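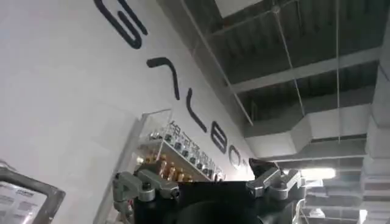
À quel âge peut-on commencer le plongeon de haut vol ? Au club de Lollgate, on accueille les enfants dès qu'ils nagent à l'aise en eau profonde, mais personne ne monte à dix mètres avant plusieurs saisons, et certains n'y montent jamais, ce qui n'a rien d'un drame.

C'est par cette question, posée cent fois par les parents, que Rakiya Akpan a voulu ouvrir notre conversation. Elle entraîne à Lollgate depuis la fermeture de l'ancien bassin de Hemmin, et elle parle comme elle enseigne, avec de longs détours et beaucoup de gestes. « Les gens pensent au courage, moi je pense aux chevilles, dit-elle en riant. Un enfant qui ne sait pas se tenir droit sur la pointe des pieds au bord du bassin, qu'est-ce que j'irais lui demander là-haut ? »

Le gros de la séance se passe donc au sec, sur les tapis et le trampoline, et la chose surprend toujours un peu les nouveaux venus, qui avaient préparé leur maillot et se retrouvent en chaussettes ! Oluwaseun Oyewole, qui plonge à trois mètres et vise maintenant la plateforme, se souvient d'avoir boudé tout un mois de juillet. « Je voulais de l'eau, moi. Rakiya me faisait répéter le même départ, bras en haut, bras en bas, et je rentrais chez moi en disant à ma mère que j'arrêtais. Et puis à la rencontre de Weremeck, j'ai fait mon périlleux et demi sans réfléchir, et j'ai compris où était passé mon été. »

Il a terminé deuxième ce jour-là, avec un peu plus de 150 points, un total qu'il cite volontiers. Son entraîneuse, elle, retient surtout une entrée trop courte sur le dernier saut. Ils en discutent encore, et pendant l'entretien la discussion a bien failli reprendre pour de bon.

Reste la peur, dont on parle assez peu dans les clubs. « J'ai peur à chaque fois que je change de hauteur, reconnaît Oluwaseun. Je le dis, on redescend, on en reparle le lendemain. » Rakiya hoche la tête : elle a elle-même passé deux ans sans pouvoir faire un plongeon retourné, après une mauvaise chute, et elle en parle aux jeunes sans détour.

La reprise est prévue début septembre, avec un groupe débutants le matin. Les inscriptions se font à l'accueil de la piscine, certificat médical en main.

Propos recueillis le 28/08/2023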